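Workshop Practice, Unit 3: Boards and grain
Notes by Annick Mallet

Before marking out, look along the board and find which way the grain runs. Pale timber hides this well, so tilt it to the light. Streaks may be darker or lighter than the rest — both are normal. Pencil a small arrow on the face.

Knots are harder than the wood near them and can turn a blade. Keep cuts clear of them where you can.
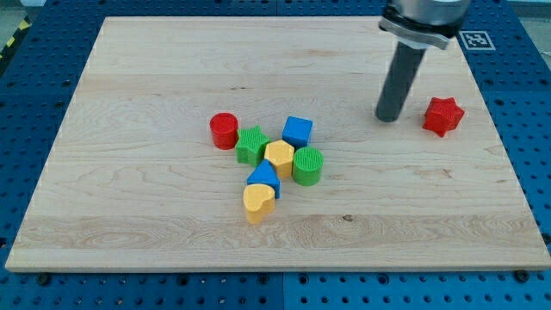

Edges come next. Plane with the grain, then take off the sharp corner with a light bevel. Bring your board and cutting list to Lutz Kleinschmidt for signing.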